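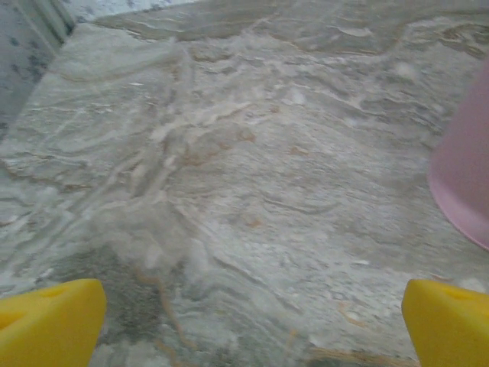
Help wanted in the Gamage kitchen – two people, mornings, starting in October

Hi there! I'm Keerthana Poojary and I look after the kitchen and the front counter at Gamage. We cook lunches for pickup, and it has gotten busy enough that Milovan and I can't keep up with both the cooking and the cleaning. So I'm looking for 2 people to take over the surfaces, the packing and the closing wipe-down.

Let me tell you about the counters, as you'll be spending a lot of time with them. They have a swirly marble pattern, gray and off-white with bits of tan running through, and I love them, but boy do they hide crumbs! You wipe, you think you're finished, then you run your hand over and there's a whole breakfast left. I'll show you how I do it (warm water, a little dish soap, dry cloth after – no vinegar, please, and no scouring pads).

The rest of the job is boxing up orders, labeling lids, putting the pans back where Milovan can find them and taking the towels down to the laundry. Shifts start at 8 in the morning and you'd be out after lunch. You'll be on your feet the whole time and the flour bags get heavy, so please be okay with that.

You don't need kitchen experience. I'd love someone who likes a tidy room and doesn't mind the radio. Lunch is on us, and the trial morning is paid like any other.

To apply, drop a note at 804 Prerberg, side door, or ask for Anoma Gunawardena at the counter before noon. Tell us a little about yourself and which mornings you can do. No resume needed.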